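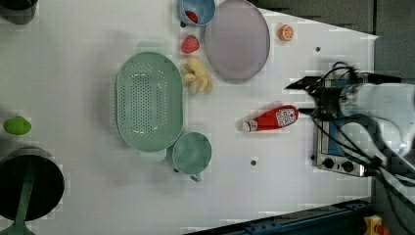 Figure 2. Tabletop with toy foods, a light blue bowl, a lavender plate and a green colander.

3.2 How people name colours at the table

Colour words are wonderfully slippery, and nowhere more so than in the kitchen. We asked speakers in two towns, Grunurar and Fotmont, to talk freely about food and crockery, and ended up with 3,032 colour phrases. After removing repeats by the same speaker, roughly 3,000 were left for the analysis below.

The first thing that struck us was how rarely people used a plain colour word for a plate. A strawberry is red and a banana is yellow, and there is little more to say. A plate like the one in Figure 2, though, might be lavender, lilac, pale purple or "that greyish one", and one speaker in Fotmont used 2 of these within a single sentence! Biwott's earlier work on market talk found the same split between foods and containers, and we were delighted to see it hold up indoors.

Oranges gave us the richest material. Speakers in Grunurar often avoided the colour word altogether when the fruit was being discussed – "an orange orange" made them laugh – and reached for "bright" or "ripe" instead. In Fotmont the doubled form was perfectly ordinary, above all among speakers over sixty.

Light blue was the other surprise. Nine speakers treated it as a colour of its own, separate from blue, and corrected the interviewer when she mixed them up. All nine had grown up speaking a second language at home. We return to them in Section 4, where the Cindach word lists let us compare their answers with those of their parents.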